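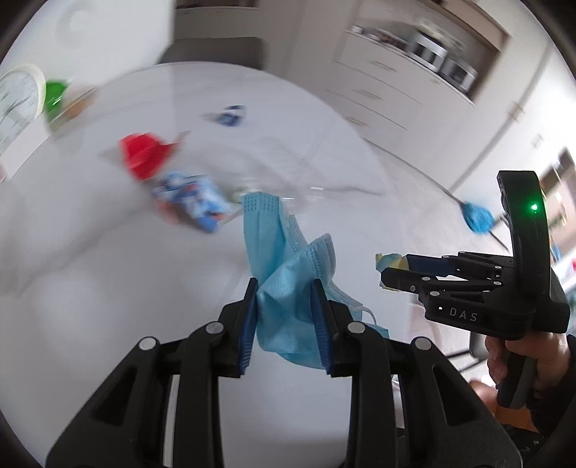

La mascarilla azul claro, con la goma colgando a la derecha.

Tortilla de patatas: ¿confitar o freír fuerte?

marucha_fogones
Buenas, a ver si me aclaráis. Llevo toda la vida friendo la patata a fuego vivo, como mi madre, y en febrero comí una tortilla en Vistport que me dejó tonta: la patata se deshacía y el huevo casi líquido. La cocinera me dijo que la confitaba a fuego muy suave. Lo he probado en casa y me queda aceitosa - riquísima de sabor, pero brilla como un zapato. ¿Qué hago mal?

Urban
¿La escurres bien? Yo la dejo en el colador 5 minutos, con un plato debajo, y ese aceite lo guardo para la siguiente. Y la patata, en láminas finas, nada de dados.

marucha_fogones
Pues la saco con la espumadera y al huevo directa... va a ser eso, jaja.

pepe2134
Perdonad, pero confitada es puré con huevo. La patata tiene que tener bordes tostados o no sabe a nada. Sartén de hierro, aceite bien caliente y sin miedo.

Urban
Pepe, cada uno con lo suyo, pero llamarla puré es pasarse. Si la patata es buena aguanta entera.

pepe2134
Aguanta hasta que la remueves. Y encima le pondrás cebolla, claro.

Urban
Claro que le pongo :)

Stelios Alexiou
Yo hago un término medio: la confito tapada y al final subo el fuego un par de minutos para que se dore algo. Luego reposa con el huevo batido antes de cuajar. Para dos personas pongo 225 gramos de patata ya pelada y cuatro huevos, en sartén pequeña.

marucha_fogones
Stelios, ¿y la vuelta con plato llano o con tapa? A mí con la tapa se me escapa huevo por los lados.

Stelios Alexiou
Plato llano, más grande que la sartén, y sobre el fregadero por si acaso!

marucha_fogones
Esta noche pruebo lo del colador y el golpe de fuego. Con cebolla, lo siento Pepe.

pepe2134
Sin comentarios.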